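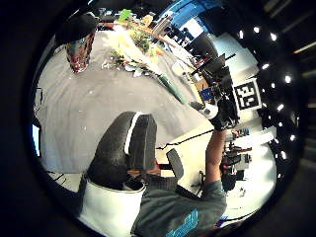

Gloved hand close to the lens, marker pattern on the rig to the right.

Workshop Tips > Grippers & Test Benches

If you are comparing hand-held grippers, pick one job and stay with it. We used artificial flowers and a glass vase on a gray table. Stems are thin, they bend, and they show a weak grip faster than a block does. The two tools were the Clidis and the Lirkar, and each got 7 rounds.

Set the fingertip gap before you start and write it down. The Lirkar drifts after a long session, so check it again at the halfway point.

Put a cloth down if your table is slick. Tape it at the corners. 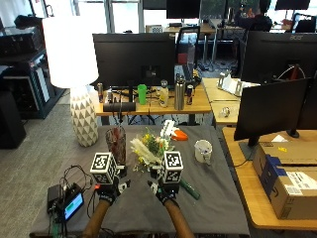

Black gloves with marker cubes, flowers between the hands.

Marker cubes need to stay square to the back of the hand. Pull the strap snug, make a fist twice, then look at the cube again. If it has tipped, start over. Keep cables to one side of the work and leave enough slack for a full reach — a tight cable pulls the wrist and you will blame the gripper for it.

The Clidis weighs 460 grams and the Lirkar 789. You feel the difference by the third round. Swap arms or rest between rounds, and log which arm you used. 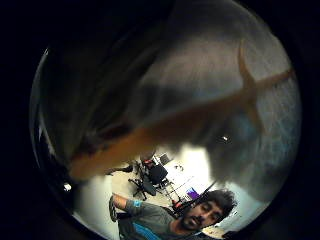

Wide lens with something blurry right up against it.

A wide lens takes in a lot of the room. Wipe it with a dry microfiber cloth before every round and keep soft things away from it when you reach. We go through the footage the same day and throw out any clip where the lens is blocked for long. Name files by tool, round and arm. Szewczyk makes a decent clip sorter, but a plain spreadsheet did fine up to 1000 clips.

For thin stems I would take the Clidis. The Lirkar holds a mug better — wider pads, slower close. 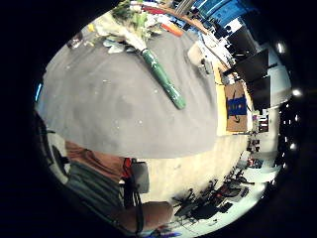 Ryszard Mazurek wrote in to say that he gets less drift from the Lirkar with Jonus pads on it, and that he checks the gap every second round instead of waiting for the middle. He also puts the heavier tool first, while his arm is fresh.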